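About Us

Hi, I'm Afroza Sivakumar, and I run Sketena, a little mending and alterations shop on the main street in Rorkville. If you've got a coat with a torn lining, jeans gone at the knee or a jumper the moths have been into, you're my favourite kind of person. Come on in!

I started out at my kitchen table with my aunt's old machine and one paying customer (hi, Waltraud!). Waltraud Lüthi brought me a wool skirt she'd worn for years and wanted taken in at the waist, then came back the next week with her husband's entire winter wardrobe. She works here now, three mornings a week, and she does all our invisible darning. I've tried to learn it from her and I'm still hopeless, so if your cardigan comes back looking perfect, you'll know whose hands it was in.

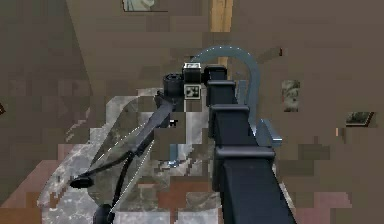 A dark arm with its gripper, computer rendered.

We moved into the Brimstead building in January, after 9 years of working out of spare rooms, and I love it. There's a proper fitting room with a door that shuts, decent light by the window, and a wall of thread organised by colour (my doing) that gets muddled by closing time (also my doing). Last year we finished 2,552 repairs, mostly hems and zippers, plus a wedding dress that had met a barbecue.

A few things people ask. Yes, we do leather, but only jackets and bags, no shoes. Yes, we'll look at curtains, though please measure your window first. Plain hems are usually ready within the week and anything beaded takes longer. If I think a repair will cost more than the thing is worth to you, I'll tell you so at the counter and you can have a think about it.

We also run a beginners' mending night in the back, with tea and whatever biscuits Waltraud has baked. Bring a sock. Drop in or give us a ring to put your name down!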